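Ernen Community Kitchen and Lunch Club
Progress report to the Gakton Fund, second period
Wed 29 September
From: Siiri Riihimäki, project lead

Sorry this is short, we're between two lunch sittings and the form closes at five. Fuller version with receipts comes in December as agreed.

Where we are
Lunch club running twice a week as planned. 37 regulars on the list now, mostly over 70, a few younger carers who come along with someone. 1,125 meals served since the start of the grant. Waiting list is closed for the moment, we can't seat more at once without borrowing chairs from upstairs, and the chairs are promised to the choir on one of our days.

Transport still the weak spot. The Drullis minibus does the valley side only. People from the top road are getting lifts off each other, fine in summer, won't be fine once there's ice. Have asked for a quote for a second run. No reply yet, will chase.

Cooking sessions
Six-week course for people newly living on their own finished in August. Soup, eggs, one-pan dinners, what to do with half a cabbage. Good turnout for the first four weeks, then it dropped off when the harvest started. Would not run it over August again. Two of the group have moved over to helping with the lunches, which we hadn't planned for but very glad of.

Recipe sheets now in large print. The first lot had the oven temperatures wrong on the back page, reprinted at our cost, not charged to the grant.

Kitchen
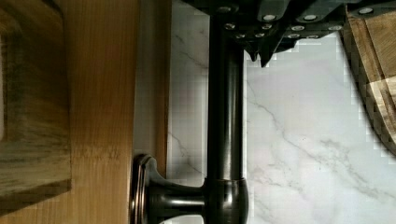
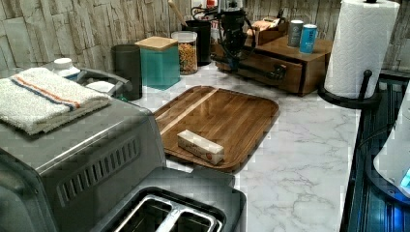
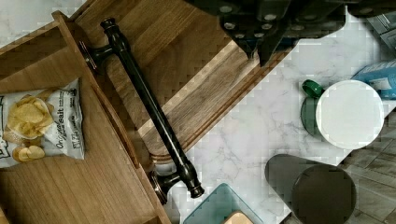 Kitchen details: bar and mounting, worktop with toaster oven, drawer and counter.

Money
Grant recieved in full, 2,000. Spent so far: food and dry stores, printing, hall heating for the cold week in spring, minibus fuel. 230 left over on the printing line and I'd like to move it to transport, please confirm by email that's allowed. Food costs are up on the budget, mainly oil, butter and coffee. We've swapped the meat lunch for a bean or lentil one every other week. Some grumbling. Plates come back clean though.

The Bhattacharjee bakery gives us day-old bread each week, not counted in the figures above. Should it go down as support in kind? The guidance notes say two different things (page 3 and the annex).

Problems
Hygiene certificate for one cook ran out, she's booked on the refresher, doing prep under supervision till then.
Lost one lunch to a power cut, cold food only, everyone stayed anyway and played cards.
Attendance forms. People don't like filling them in and half come back with only a first name. We've gone over to ticking names off at the door, hope thats acceptable.

Next
Confirm winter transport. Ask members about a December meal, date and menu not fixed. Start a small cooking group again after new year, evenings this time. Allergy list needs redoing, three new people since the last one.

Any questions please ring rather than email before noon, I'm not at the computer on lunch days.

S. Riihimäki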